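Cherche participants pour un atelier de raccommodage, à partir d'octobre

Bonjour à tous ! Je monte un petit groupe de couture-réparation à Birnutberg et il me manque encore du monde autour de la table. Le principe est simple : on vient avec ses vêtements fatigués, on apprend à les reprendre, on papote beaucoup (moi surtout).
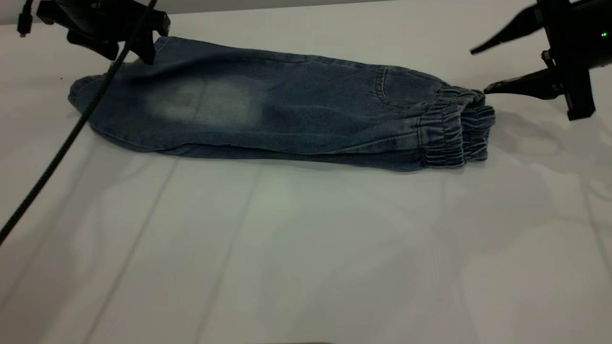

Côté niveau, zéro exigence. Si vous savez enfiler une aiguille, tant mieux, sinon je vous montre le premier soir. On commencera par les ourlets et les boutons, puis on passera au denim – un jean bleu délavé comme celui-ci, plié en long, fait un très bon support d'exercice, et puis tout le monde en a un au fond du placard ! Ensuite, reprises visibles, pièces, fermetures éclair pour les courageux.

Les séances ont lieu salle Calloway, de 18 h 30 à 20 h 30, 2 fois par mois jusqu'en juin. La participation est de 30 euros pour toute la saison, fil et aiguilles compris.
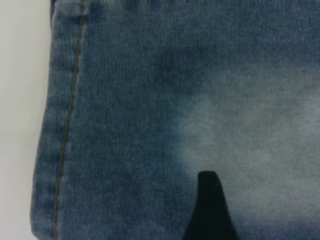

Il y a deux machines sur place, plus la mienne, une vieille dame bruyante mais increvable. Si vous avez la vôtre, apportez-la, les prises ne manquent pas. Je cherche aussi quelqu'un à l'aise avec la surjeteuse pour m'épauler, et là c'est gratuit, évidemment.

Pour ceux qui viennent de Hestatholm, on peut s'arranger pour le covoiturage – dites-le-moi en vous inscrivant.

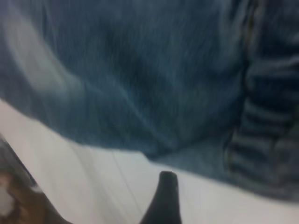

Le denim, de tout près.

Pour s'inscrire : un mot dans la boîte Plerik, casier 672, avec votre prénom, un numéro de téléphone et ce que vous aimeriez réparer en premier. Je rappelle tout le monde, plutôt en soirée.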